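Filed under: Music & Video > Guides > Uploading

Section 4: Getting your video onto Sivano

Right, so your track is mixed, the video is cut and you're itching to get it out there. I've put 33 videos through Sivano now for the Prirkari lot and I've made every mistake going, so grab a brew and we'll do it step by step.

1. Sign in and open the Releases tab. If you only see "Listener" at the top, you're in the wrong account (I do this all the time!). Switch using the little arrow next to your name.

2. Press New Release and choose Music Video. Don't pick Clip, even for a short one. Clips can't be linked to a single afterwards and you'll have to start again.

3. Type the artist name exactly as it appears on your audio release. Capitals matter. Declan Rowbotham ended up with two artist pages over one small "r" and it took ages to get them merged.

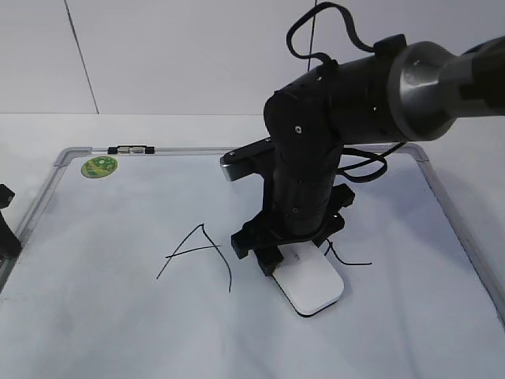

Arm over the whiteboard, with a cable looped above.

4. Drag your file into the upload box and leave the tab open until the bar turns green. My last one took 30 minutes on home broadband, and yes, I sat and watched it.

Note: if the bar sticks, wait a bit before you refresh. Sivano picks up where it left off as long as you haven't renamed the file.

5. Add your credits. Director first, then camera, edit and anyone who dances, sings or plays. Chelsea Garside directed our last two and she'd have had my head if I'd spelt it wrong, so copy and paste from an email if you can.
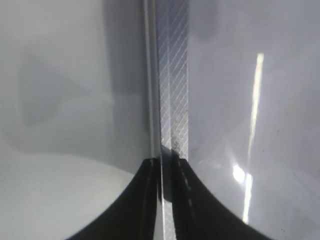 Close-up of the two black fingers.

6. Pick your thumbnail. You get a handful of suggestions but I always upload my own, with a face nice and big in it. Tiny text looks lovely on a laptop and vanishes on a phone.

7. Link the audio. Start typing the song title and choose it from the list. If it came out through Trida it can take a day to show up, so save as a draft and come back.

Caution: once you've pressed Confirm Link you can't swap the audio without taking the whole video down. We lost 1,227 views that way and I'm still sore about it. 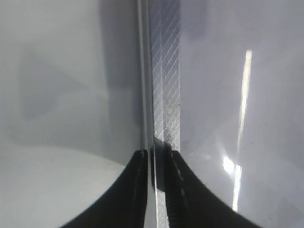
8. Set your release date and time. The clock is in UK time wherever you are, and midnight belongs to the day that's just starting. Our next one is down for 28th May, so I've set it for nine in the morning, when people are on the bus with their headphones in.

9. Tick Premiere if you want the countdown and live chat. You'll need to be there to answer people, mind! If you're at work, skip it.

10. Press Schedule, then open the preview link on your phone and play the video right through with the sound up.

Note: you can still change the description and tags after scheduling. Title changes go back into the checking queue.

Next: Section 5, Sharing your link and making a playlist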